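Guides > Shared Laundry Rooms > Section 4: Unloading and Cleaning the Dryer

Updated in May, by the Koster building services desk

4. Unloading and Cleaning the Dryer

This section covers the front-loading dryers in the ground floor and third floor laundry rooms. Washers are in Section 3. Payment cards and the Memex booking page are in Section 6.

Dryers are known by the number on the sticker at the upper left of the front. Have that number ready whenever you report a fault or a lost item. Washers have their own numbering, so say "dryer 1" and not just "number 1."

4.1 Before you open the door

1. Look at the display. If time is still showing, the cycle is not finished. The last 9 minutes run without heat and are part of the program.

2. To stop early, press Pause once and wait for the drum to stop turning. Do not pull on the door while the drum is moving.

3. Check that nobody is standing or crouching in front of the machine. The door needs its full swing.

4. Put your basket on the floor or on the folding table. Do not put it on top of the dryer, where vibration can walk it off the edge.

CAUTION: Zippers, snaps and metal buttons can be hot enough to burn after a High cycle. Let the load sit with the door open for a minute before handling jeans or work clothes.

4.2 Taking out the load

1. Pull the door open and swing it all the way back. Do not lean on it or hang clothes over it. The hinge carries the weight of the glass and nothing else.

2. Take out large items first. Sheets and towels tend to roll up around smaller things, so shake each one over your basket.

3. Reach to the back of the drum with your hand and sweep along the bottom. Dark socks are easy to miss.

4. Feel inside fitted sheet corners and pillowcases.

5. Turn the drum by hand, one full turn. Anything stuck to the upper wall will drop.

6. Look along the inside of the door rim for coins, hairpins and tissue.

NOTE: If a load is still damp, take out the dry pieces and run the rest alone on Medium for 28 minutes. Running the full load again wears out the dry pieces and takes longer.

If you find someone else's laundry in a dryer you have booked, wait 10 minutes past their end time. After that you may move it to a clean basket from the shelf. Write the dryer number and the time on a slip and leave the slip on top of the clothes. Do not fold it, and do not start a new cycle on it.

4.3 Cleaning the lint filter

Do this after every load, including small ones. The filter sits at the bottom of the door opening, behind the slotted grille.

1. Make sure the dryer is stopped and the drum is empty.

2. Lift the filter straight up by its grip. If it does not come up easily, wiggle it gently from side to side. Do not use a screwdriver or a key.

3. Open the filter over the trash can and roll the lint off with your fingers. Starting at one corner works best.

4. If the mesh looks shiny or waxy, rinse it under warm water and brush it with the soft brush at the sink. Dryer sheets leave a film that lint rolling does not remove.

5. Dry the filter completely with a paper towel before putting it back.

6. Push it down until it sits flush. If it stands up even slightly, the door will not close properly and the machine will not start.

CAUTION: Never run the dryer without the filter in place. Lint in the duct is a fire hazard.

4.4 Wiping the drum and door

Once a week the desk wipes down every machine. Please do it yourself if your load has left marks.

1. Use a damp Flosow cloth from the dispenser. No bleach, no scouring pads.

2. Wipe the inside of the drum, then the rim of the opening, then the soft gasket on the door.

3. Wipe the glass on both sides.

4. Leave the door open for a few minutes to air.

For crayon or lip balm, put a little dish soap on the cloth and rub in small circles. Then run a few old towels on Low before drying anything white.

4.5 Last look

Before closing the door, check the lower part of the drum once more. Small, light items settle there and are hard to see from standing height.

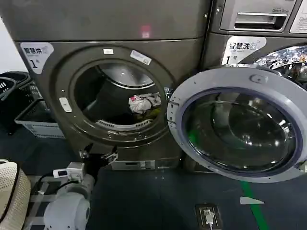
One resident, Skostesier house, top floor, wrote in that the hand turn in 4.2 should come before reaching in, not after, because a pillowcase stuck up high falls right onto whatever you have just cleared. Either order is fine, as long as both steps get done.

4.6 If something is wrong

Door will not latch: reseat the filter (4.3, step 6) and check for fabric caught in the rim.

Load takes more than 70 minutes: clean and rinse the filter. Split the load. If the next one is also slow, report it.

Burning smell: press Pause, leave the door closed, and call the desk.

Item missing: check the lost items bin next to the sink. Items are kept for 60 days and then donated.

Continue to Section 5, Folding Table and Ironing Corner.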